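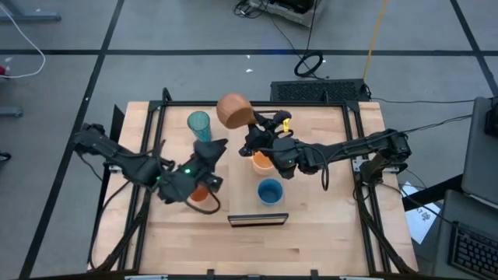

Recording Two-Arm Tabletop Episodes with Draltovent

Written by Harish Pant
Last edited 8 Dec 2019

This page covers recording demonstrations for the cups-and-bowl tasks on the two-arm table. It assumes both arms are calibrated and you have an operator account. For first-time calibration, see the arm setup page.

Before you start

Check that the status light on each gripper is green. If one is off, restart that arm from the control panel and wait for it to report ready. Do not unplug a wrist cable while the arm is powered.

Route loose cable so that it can follow the wrist through a full turn. A loop that hangs low enough to catch a cup will spoil the episode, and the fault is hard to spot on playback.

Open Draltovent and create a session. Enter your name, the table name and the task code. The task code cannot be edited after the first episode is saved.

Setting the table

1. Load the layout card for the task. The card gives the objects and the region each one may stand in. It does not give exact positions.

2. Place the cups upright, anywhere inside their regions. Vary the spacing between episodes. If two cups are the same color, swap their places now and then so that the model does not learn to prefer one side.

3. Place the bowl. For the tilt tasks it must be reachable by the right arm without crossing the left arm's path.

4. Remove anything that is not on the card, including tape, pens and tools.

Recording an episode

1. Move both arms to the home pose.

2. Press Record and hold still until the timer reaches 5 seconds. The still period is used to line up the camera and joint streams.

3. Carry out the task at a steady pace. An arm with nothing to do should stay open and clear of the objects. It does not need to return home.

4. If the bowl is in the air, keep it over the tabletop. When the grip slips, correct it once. A second slip ends the episode.

5. Set the object down, open the gripper, back away and press Stop.

6. Mark the episode as Good, Recovered or Failed. Recovered means one correction was made and the task was finished. Keep failed episodes, as they are used to train the success classifier.

Change the layout after every episode. Change operators at the end of a block. 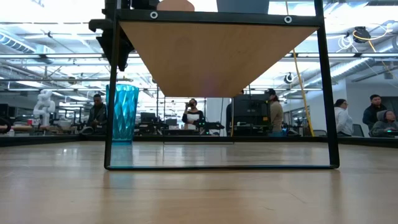 Hornenside Robotics Group, Data Collection Team

Working near other stations

The fixed cameras see past the table. People in the background are acceptable, and episodes are not rejected for them. A hand or sleeve over the tabletop is a different matter: mark the episode Failed and add the note "intrusion".

Transparent and glossy cups throw reflections on the wood. Leave them as they are. Do not move lamps or add shades during a session, or the lighting will differ within one block.

Quotas and upload

Each task needs 300 Good episodes before it goes to training. Recovered episodes are counted separately. The Dumadero set held 1,663 episodes when it was closed in September, with both labels included.

Upload at the end of the block. Files go to the Baxter server under the session name. If the upload stalls, leave the session open and run Resume. Closing it writes a new index and the partial files have to be merged by hand.

Label corrections go to Kenna Rankin with the session name and episode number.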